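Molletti Workshop Shares Results of Its Gripper Finger Comparison on Soft Fabric

Notes, scores and test plans from 1,643 towel handling attempts are free to download starting in September

Molletti Workshop has finished its first full comparison of gripper fingers for cloth handling, and we are thrilled to be putting the whole thing out in the open. The comparison covers 1,643 attempts at picking up, moving and putting down ordinary household towels with a pair of robot arms. Every attempt is in the download, including the ones that went badly (and some of those went very badly indeed!).

Cloth is a wonderful test for a gripper. A block or a bottle keeps its shape when you squeeze it, and most fingers on the market can hold one all day. A towel slides and bunches up, and it hangs differently every time it is picked up. Two grippers that look nearly equal on paper can behave like completely different tools once there is a soft hem between the fingers.

The fingers in the comparison came from two design families. The Visar fingers are made for broad contact and a firm hold across a wide patch of fabric. The Nzioka fingers are slimmer and are meant for getting under an edge that lies flat on a table. We ran both families on the same arms, with the same closing force settings and the same start positions, and swapped between them through the day so that neither one got all the fresh towels.

The towels themselves got plenty of attention too. We settled on microfiber early on, after cotton terry left so much lint in the finger joints that cleaning was eating up our mornings. Microfiber has a light nap that grips back a little, and its hem is thin enough to be a real challenge from a flat start.

Each attempt was scored on four points: whether the fingers closed on fabric, whether they held it through the lift, how far the cloth slipped during the move, and how it ended up when it was let go. Arms, towels and a basket on a plain white table are all the setup asks for, and we hope that makes it easy for other labs and classrooms to try the same thing.

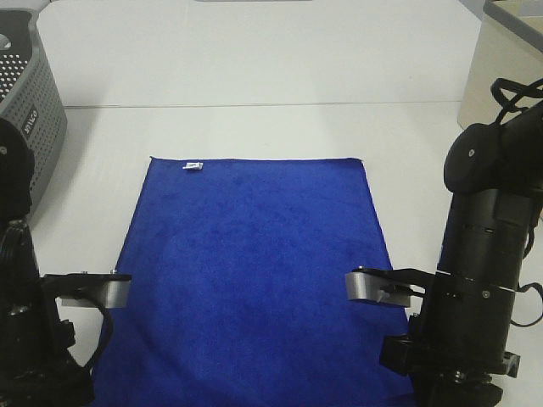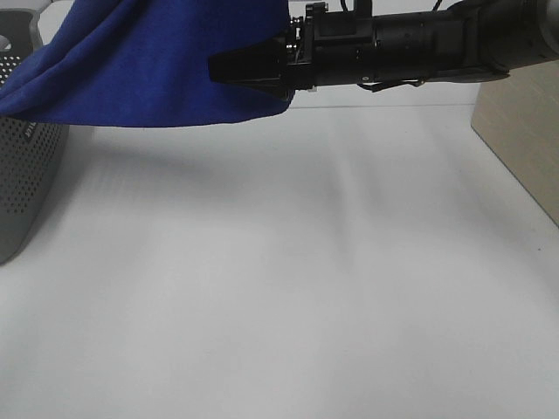

Flat starts turned out to be the hardest part of the whole program by a long way. Of the 1,643 attempts, 396 began with the towel spread smooth, and that group is where the two finger families pulled apart most clearly. The Nzioka fingers did better at catching a hem on the first close. The Visar fingers needed more second tries, but once they had hold of a towel they let it slip less on the way across the table. We went in expecting one clear favorite and came out liking both, for different jobs.

Crumpled starts were kinder to everyone. With a loose fold to aim for, either design could get a good pinch, and the differences came down to how the fabric gathered between the fingers. A deep pinch holds well and then leaves a stubborn crease that makes the next step harder, so anyone planning to fold after picking should read that section of the notes closely.

We also took a side trip into controllers. For 355 attempts we replaced our usual motion controller with Poteck, a lighter one that eases the fingers shut over a slightly longer close. It was a late addition to the plan, and we are so glad we made room for it! The slower close cut down on fabric getting pushed away from the fingertips, particularly on flat starts. It also added time to every cycle, and the notes list both effects side by side so readers can decide what matters in their own work.

A few limits are worth knowing before anyone builds on these results. We used one kind of fabric for the scored attempts, and we did not test damp towels. Finger wear was checked by eye and was not measured. Another 126 attempts were left out of the totals after we found that a camera mount had shifted and the start positions could no longer be trusted. Those are in a separate folder, clearly marked, for anyone curious about what a small camera shift does to a pick.

The download includes the scoring sheets, the test plan, the closing force settings for each finger design, and a plain guide to repeating the flat start tests with other grippers. No special software is needed to read any of it. Labs that run the plan on their own hardware are warmly invited to send in their sheets, and we will add them to the shared set with credit.

Next on the bench are thicker bath towels and pillowcases, with both finger families and the Poteck controller from the very first attempt.

About Molletti Workshop
Molletti Workshop is a small automation test lab that compares grippers, arms, cameras and controllers on everyday household items and publishes its methods and scores.

Press contact: Molletti Workshop press desk, weekdays until 4 p.m.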